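Notebook, Stikdale bench, pouring and small bottles
February 2025

Carried over from last time: the decanting problem. I want to get the room sprays and the glass cleaner out of the big bottles and into the little ones, bottle to bottle, with no funnel. The mini funnel is still at Farkell's and I got tired of waiting for it. And I have to say, pouring neck to neck is much more fun than I expected! There's a real knack to it and I think I'm finally getting it, so this entry is mostly about the knack.

Setup. Big dark table pushed to the wall, finished sprays parked in the back left corner out of elbow range. Sitting down, not standing. I tried standing first and my pouring arm had nothing to do but wobble. Seated, the forearm has some idea of where it is. The dark top is great for this job, by the way, drips catch the light and you spot them right away (you also spot every smudge and bit of dust, but fine).

What works for me so far:

Small bottle in the left hand, held low on the body. If I hold it up by the neck my fingers are in the way and I can't see the opening. Lean it a little toward the big one so the two mouths face each other.

Big bottle goes nearly sideways BEFORE it gets to the small one. Bring it up already tipped and just short of spilling, then move in and give it the last few degrees. I used to line up the mouths first and tip after, and the neck swings down as you tip, so you lose your aim every single time.

Get close. Closer than feels right.

Thin stream, and let air back in. If the liquid fills the whole neck it glugs, and the glug is what throws it over the side. Keep an air gap along the top of the neck. Same thing Beat Bühler wrote in the old Rananar notes, and I skipped right past it when I read them.

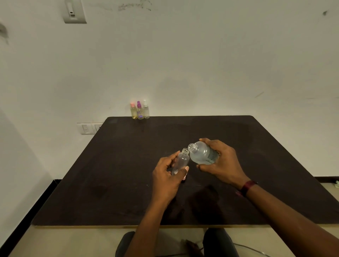 Verena Gruber: I'd fill the big ones only to the shoulder in the first place. A full bottle has to be poured from almost upright and you have no control over the start. Half full you can lay it right down and sneak up on it. Also put a saucer under, please, that table edge is bare along the front and it will soak things up.

Good point about the fill level and it explains a lot. My worst pours have all been the first one out of a fresh bottle. Going to start fresh bottles over the sink with a cup and only come to the table once they're down a bit. Saucer: yes, okay. I've been wiping along the front edge every time but a saucer is easier.

Next thing, stopping. Starting is easy now, stopping is where I drip. Best so far is to roll the big bottle back with a quick turn of the wrist and touch the lip to the inside of the small neck for a moment. The last drop runs in where it belongs. Slow stops are bad, the stream just crawls back along the outside of the bottle and down toward the label. I ruined one of the Aebischer labels that way and now can't tell what the mix was. Masking tape on everything from now on, with the name and the month.

Caps. Small caps vanish. I lay them opening up, close by, so the inside doesn't pick up dust off the table and so they don't roll. It also tells me what goes back on what: one bottle open, one cap out, no mixing. Spray heads I stand in a clean mug because the tubes drip wherever you lay them down.

Color helps a lot too. With clear liquid in a clear bottle I'm guessing at the level until it's almost too late. Something with a bit of yellow in it is so much easier to follow, I can see it climb and stop in time. For the plain stuff, I might put a strip of tape up the side of the small bottle and watch for the line to bend behind it. Have to try that one.

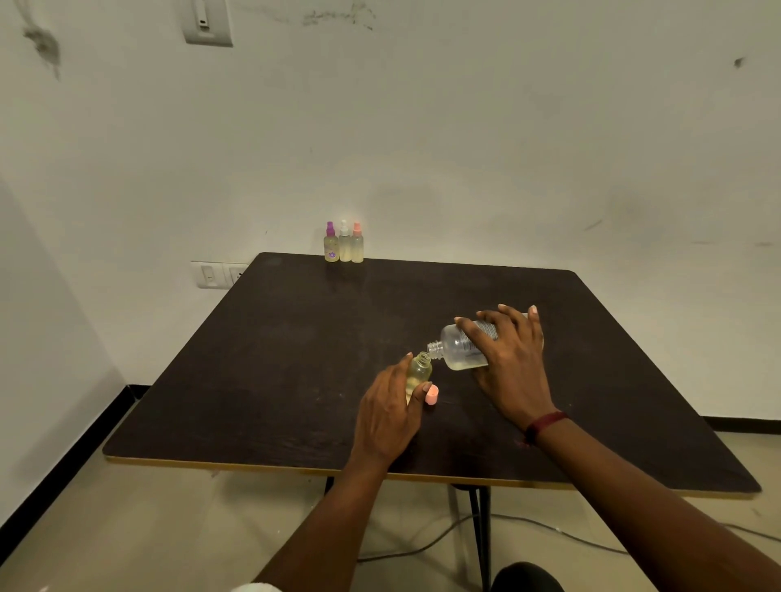
Neck to neck, pale yellow liquid, pink cap kept by the small bottle.

Tried one by weight as well, just to see if my eye is any good. Kitchen scale, one small bottle, target 100 g of water. I got 2 g over on my second go, which made my whole morning! The first go doesn't count, I had the scale on ounces.

Headspace: leave room for the spray tube. It pushes the liquid up when it goes in, and if the bottle is filled to the thread it comes straight over your fingers. Stop where the shoulder starts to curve. Same mark for all of them, doesn't matter what's inside.

Things not solved:
Foamy mixes. Anything with soap in it climbs up the neck and looks full when it isn't. Wait and top up? Pour down the inside wall like a beer? Beat says beer.
Rinsing between colors. One rinse left a smell, haven't tried two with warm water.
Left-handed version for Verena, who wants to know if it works mirrored. No reason it shouldn't.

To get: masking tape, a saucer that isn't from the good set, more small bottles with the wide thread (the narrow ones are fussy). Ask Farkell about the funnel one more time, though I may not even use it now.

March: do the whole shelf in one sitting, largest bottles first, and write down how long it takes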